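Orkwood Microfiber Cleaning Cloths, Pack of 40
Item 349
Sold by Fliltbridge Supply

We sell a lot of cleaning cloths, and we don't believe most of what gets printed on the wrappers. The Orkwood is the one we keep on the shelf at the moment. Read the page before you order, including the parts about what it does badly.

What you get
40 cloths in one bag, folded once, no cardboard sleeves
Colors: pink-red, blue, yellow, or an even mix of all three
Polyester and polyamide blend, looped on both sides
Overlocked edges
Sewn-in care tag, easy to cut off (we suggest you do, it can scratch soft plastic)

What the maker claims
Orkwood says the cloth "cleans with water alone." On window glass, mirrors and chrome taps, fine, we go along with that. On a stove hood or a greasy cabinet door it just moves the grease to a new spot. You need dish soap or a degreaser for that job, same as with any rag.

The wrapper also says the cloth removes nearly all bacteria. We asked for the test behind that line and were sent a one-page summary with no method in it. Wiping a counter with a damp cloth takes some dirt off the counter, and some of it stays in the cloth. If you need a surface disinfected, buy a disinfectant and follow the label on it.

Then there is "lasts 700 washes." That would be close to two years of washing the same cloth every single day, and we doubt anyone at Orkwood has done it. Our own shop cloths are still decent at around 60 washes, after which they pick up less dust and start to feel stiff. Plan on that number and you won't be let down.

Wet, dry or wrung out
Dry is best for dust and for screens. For glass, wring it as hard as you can, then go over the pane again with a second dry cloth. A soaking wet cloth leaves streaks no matter what it cost. The pile is short and nubby, so it grabs well, and it also snags on rough wood and on dry skin. Some people can't stand the feel of it. If you're one of them, wear gloves or get plain cotton.

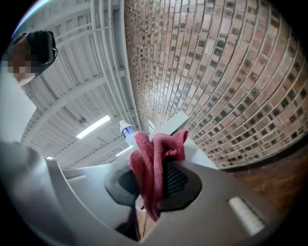

Washing and care
Wash warm, with other microfiber only. Cotton towels shed lint and these cloths hold on to every bit of it.
No fabric softener and no dryer sheets. They coat the fibers.
No bleach.
Tumble dry low or hang up. High heat ruins the loops for good.
Wash the pink-red ones by themselves the first two times. The wrapper says colorfast. Ours tinted a white one.

How it compares
We also carry the Demirtaş cloth, which is thicker and better at soaking up spills. It takes longer to dry on a rail and costs more per piece. For a kitchen we would pick the Demirtaş. For windows, cars and general dusting the Orkwood does the same work for less money.

Plakumier sells a "nano-silver" cloth at a much higher price. We tried it on the same mirrors and could not tell the two apart, so we stopped stocking it. If you have used one and see a difference, write to us and tell us what you were cleaning.

Is color coding worth it?
Maybe. One color for the bathroom and another for the kitchen is a sound habit, provided everyone in the house sticks to it. The colored cloths are the same product under different dye. Any seller who tells you that blue is "made for glass" is making it up.

Not suited for
Hot pans or oven racks (it can melt)
Fresh paint or varnish
Black piano finishes, unless you test a hidden corner first
Anything you would normally scrub with a pad

Orders and returns
Unopened bags can come back within 60 days. Opened bags can't, except where the edge stitching has failed, and then we want to see the cloth. Mixed-color bags are out of stock until September; single colors ship now.

Page last checked 5/10/21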